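Rain garden strip on Grirell Street – who's going to look after it?

Forum: Streets, Parks and Drainage
Started by curbcut_kate

curbcut_kate wrote:
So the boards went up at the library and I finally got over there to look. The plan is to turn the old loading strip on Grirell Street into a line of sunken planting beds that take the runoff from the road, from the Jatness warehouse down to the canal. I'm mostly for it! I've lived at the low end for years and every big storm I get to watch the street turn into a creek (and then watch the creek come up my front steps).

My canvas bag, and the containers inside it next: 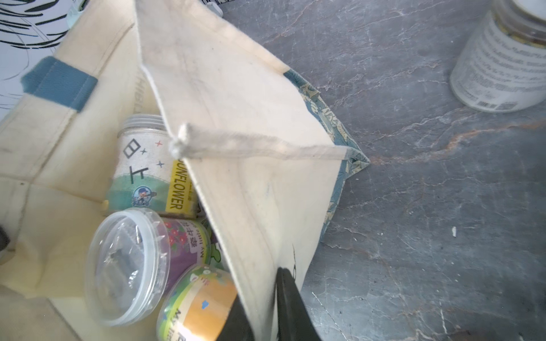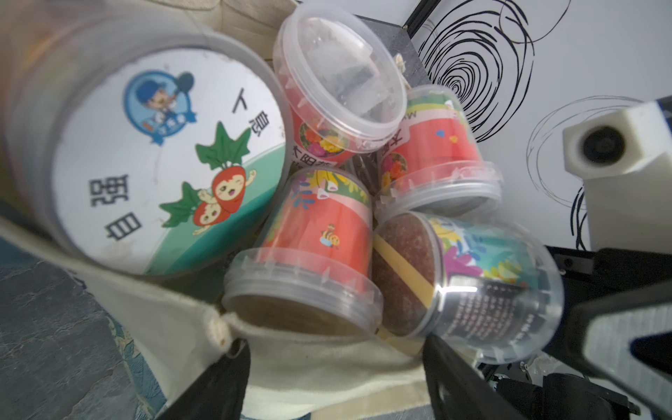
Anyway, my one worry with the plan is who does the weeding. The boards say "maintenance to be confirmed" and I've seen where that goes. Does anyone know if the city has budgeted for it, or is it going to be left to whoever lives closest?

lowend_larry wrote:
It'll be left to whoever lives closest. Same as the tree pits on Dirholm Avenue, which had lovely grasses in them for one summer and now have bindweed and a traffic cone.

I'm also not sold on the beds doing much. The pipe under Grirell is tiny, it was put in for a factory yard and nobody has made it any bigger. Fix the pipe first and then plant whatever you want on top.

swale_fan wrote:
Larry, the whole idea is that less water gets to the pipe in the first place. The beds hold it for a few hours and let it soak in, and only the extra goes over the overflow grate. I went to the Zoom thing last week and the engineer said the strip will be 600 feet long with 13 separate beds, each stepping down a little toward the canal. That's a fair bit of storage.

lowend_larry wrote:
Soak into what? That's old harbor fill. Bricks, cinders and who knows what else. My neighbor dug a fence post hole and hit a boat chain.

swale_fan wrote:
They did test pits. The top third drains fine, the low end doesn't, so the last few beds get a liner and a drain pipe underneath. It's on page 30 of the drainage report if you want to check, the link is on the project page under "Background documents" (you have to scroll a long way).

curbcut_kate wrote:
Oh good, I live by the lined ones then. I'd missed that, thank you!

parkedoutside wrote:
Can we talk about the parking? We lose the whole loading strip and there are 80 apartments going into the Hyun building with a garage that doesn't have a space for each of them. I like plants as much as anyone but my mother can't walk from the canal lot, and she visits every weekend.

swale_fan wrote:
The other side of the street stays as it is, and there are two accessible spots by the corner store on the new drawing. Not a full answer, I know.

parkedoutside wrote:
Two spots that will be full of delivery vans by nine in the morning. But okay, I'll put it in my comments.

mudlark77 wrote:
On Kate's question – I asked the city about maintenance and got an email back on June 17, 2020. They said the contractor looks after the planting for the first two years, and after that it goes to Parks. No word on whether Parks gets any more money for it. I've asked again.

lowend_larry wrote:
So, bindweed in year three.

mudlark77 wrote:
Maybe! I'd still take bindweed over asphalt. And comments stay open until October, so write to them about the pipe. I think you're right that it's too small, I just don't think it's a reason to hold up the beds.

lowend_larry wrote:
Fine. I'll write. I'm putting the boat chain in too.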